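Nivness Forum on Regional Security
Working Group on Transfer Controls
Minutes of the April meeting, Jelton Room, 4 p.m. 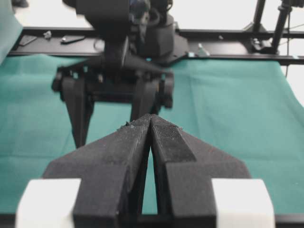
1. Scope of the Tenier Agreement, Annex B. The Chair (Raelene Tapsell) opened on the question carried over from the last meeting, namely whether Annex B should go on listing controlled goods by physical item or move to listing by technical data. The present text attaches the duty to notify at the point where goods cross a border. Members noted that this fits poorly with parts made from a file. A robot gripper finger of the kind shown, 3D-printed in matte black and tapering to a narrow tip, may never cross a border as goods, while the design file for such a part can be sent in seconds. The textured pad on the inner face of the right-hand finger would, if bought in separately, be a second item with its own origin. Annex B has no rule for assigning origin to an assembly of that type. Tapsell said the group should avoid drafting around a single class of product, and that the same gap exists for valve bodies, sensor housings and small airframe parts.

Two options were put:

Option 1. Keep the item list and add a clause on "intangible transfer," with the duty resting on the sender.

Option 2. Replace the item list with performance thresholds, with the duty resting on whoever first holds the finished part.

Barbara Krawczyk spoke for Option 1. Of the 26 signatories, most already have some domestic rule on technical data, and a clause could refer to those rules without rewriting them. Option 2 would need a testing body, for which there is no budget line. Against this it was said that Option 1 leaves the definition of "sender" open where a file sits on a server in a third state. Krawczyk accepted the point and will draft a definition.

Agreed: work to proceed on Option 1. Option 2 to be kept as an appendix to the report.

2. Annual declarations. The secretariat reported 220 declarations received for the last cycle. A number were filed in the old format and cannot be compared line by line with the rest. The main differences are in the end-user field, which the old format treats as free text, and in the value field, where the old format allows a range. Members discussed whether to send the old-format declarations back. It was felt that a return at this stage would delay the summary table and might lead some states not to file at all.

Agreed: old-format declarations to be accepted for this cycle only and marked as such in the table. The secretariat to write to all points of contact before the next cycle opens.

3. Case 2541. The case concerns a request for consultation under Article 9, made by one signatory in respect of marine engines exported by another and later re-exported. The requesting state holds that re-export required prior consent. The exporting state holds that consent was covered by the original license. The group does not rule on cases and considered only what the text requires.

Krawczyk said Article 9 is silent on re-export, and that the only reference is in the preparatory notes, where a consent rule was proposed and then dropped. Tapsell read the record differently — the proposal was moved to a side letter, which some states signed and others did not. Copies of the side letter are held in the Wihongi papers and have not been circulated. It was not known at the meeting whether both states in the case had signed.

Agreed: secretariat to obtain the signature page from the Wihongi papers. No opinion to be issued until members have seen it.

4. Observer access. A request for observer status had been received from a research institute in a non-signatory state. The rules of procedure allow observers at plenary but say nothing about working groups. One member asked that any observer be excluded from items dealing with open cases. Another asked that papers be released to observers only after the minutes are approved. There was no objection to either condition.

Agreed: the request to be passed to plenary with both conditions attached.

5. Draft report, sections 3 to 5. Taken as read. The following changes were made:

Section 3, second paragraph: "shall endeavor to" replaced with "shall."
Section 4: the table of thresholds to be moved to the appendix, see item 1.
Section 5: the sentence on sanctions deleted as outside the mandate. Tapsell asked that the deletion be minuted.

Section 5 still has two versions of its closing paragraph. Members to send a preference in writing.

6. Other business. The translation of Annex B uses two different terms for "transit" in Articles 2 and 6. Krawczyk will raise this with the language service.

Actions
Krawczyk: definition of "sender"; query on "transit."
Secretariat: letter to points of contact; side letter signature page; observer request to plenary.
All members: written preference on section 5.

Next meeting: same room, date to be sent by the secretariat.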